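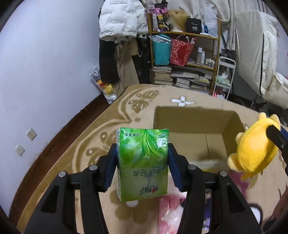
What will the Maletberg packing line do first? The first cell handles mixed small goods going into open cardboard boxes, one item per cycle, with two fingers closing from opposite sides. Film-wrapped items such as a green tissue pack are gripped by the edges between ribbed pads, and soft goods such as plush use the same fingers. The planned rate is 200 items an hour.

Will packing jobs be cut?
No positions end in this phase. Four packers move to exception handling and box checks. Base pay stays the same. Shift times do not change before September.

Who trains the cell?
Packers do, on paid time. Each grasp is demonstrated by hand and logged in Prata. The target is 950 demonstrations per product group. Individual speed is not stored — the log keeps the item code, the grip width and the result.

What counts as an exception?
Any item dropped twice, any torn wrapping, any box over the fill line.

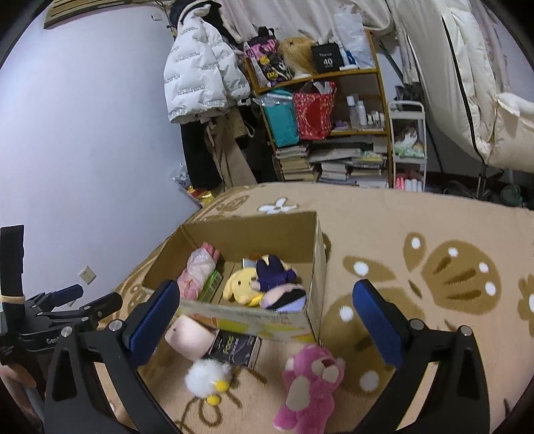
Touran Hashemi asked whether exception work would mean standing at one station all shift. It will not. Rotation is every two hours, and the schedule is posted by Ardalan Soltani.

Can I refuse the move?
Yes. Tell your shift lead in writing. Open places at Fulbridge are offered first.

Last updated 1 February 2023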